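Odum Manipulation Study: Minutes of the Progress Meeting
Held Friday, 10:00 a.m., Vītola Room
Present: representatives of the Hesness laboratory, the Skedent software team and the study office

1. Minutes of the previous meeting
Approved with one correction to item 4, where "training set" should read "test set."

2. Data collection
The laboratory reported that 1,000 demonstrations of the toy kitchen tasks are now on the shared server. Of these, 500 were collected with the revised starting positions. The software team asked that the two groups be kept in separate folders until labeling is complete. Agreed.

3. Knob-turning results
The laboratory presented its comparison of the two training methods. The method that predicts short sequences of motion completed the knob task more often than the single-step method. Most failures in both groups occurred during the approach, before contact. The study office asked whether the angle of the kitchen had been varied between trials. It had not, and members agreed that the result should be reported with that limit stated.
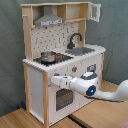
Members discussed whether a trial should count as a success if the gripper touches the knob but does not turn it. It was resolved that contact alone will be recorded separately and scored as a failure. Earlier trials will be rescored on this basis.

4. Actions
Laboratory: repeat the comparison with the kitchen at 2 further angles.
Software team: update the scoring script and circulate it.
Study office: revise the August report.

The meeting closed at 11:15 a.m.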